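**Wrist view checks before you call a sim run clean — draft rule, comments welcome**

**hirnel_bench** — 19 July 2025

I've been writing up house rules for the two-arm kitchen sim and I'm having way too much fun with it! Draft rule 5 is the one I want torn apart:

> Before any run is logged, step through the wrist views. If a flat dark surface fills most of the view, flag the run for review.

Reason I care: our Nelen set has 2,203 runs in it, and the flag was always left to whoever felt like it. Some stills from one kitchen:

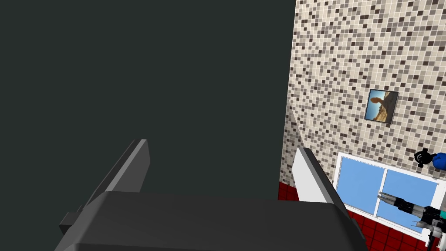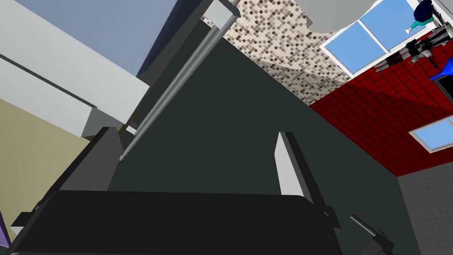
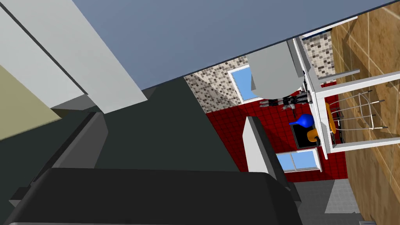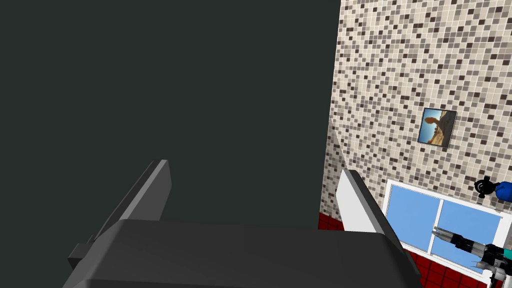 *Gripper views, simulated kitchen. The big dark surface is in all four.*

---

**grout_line**

Love that somebody is writing this down. But "most of the view" is going to start fights. In the last one I'd say yes, in the third I'd say no, there's a ton of kitchen in there (stool, windows, the blue thing with the spout). Pick a percentage and let a script do it.

---

**nugroho_fan**

Disagree with the whole rule, sorry. Close to a big panel is a normal place for a gripper to be. Flag those and you'll train everyone to click past the flag. What I'd want checked is whether the *other* arm is visible when yours is moving. First and fourth, you can see its silver fingers over on the right. That's useful!

---

**hirnel_bench**

Ooh, I like the second-arm check. Could be 5b. I still want the dark surface one though — a flag only means a person looks, it doesn't toss the run.

---

**estport_mike**

We do it by hand at Estport, 300 runs a batch, two reviewers, and they have to agree in writing. Slow but it works. Please also add a line about tilt. The third still is leaning so hard I had to turn my head, and new reviewers mark that as a fault when it's just the wrist angle.

---

**grout_line**

Two reviewers on every run? No way we'd keep that up. Script first, people on the leftovers.

---

**hirnel_bench**

OK, revised: script sets the flag, one person reviews, a second only if the first is unsure. Tilt alone is never a fault. @nugroho_fan want to write 5b?

---

**nugroho_fan**

Sure, I'll post wording tonight. Still voting no on 5a :)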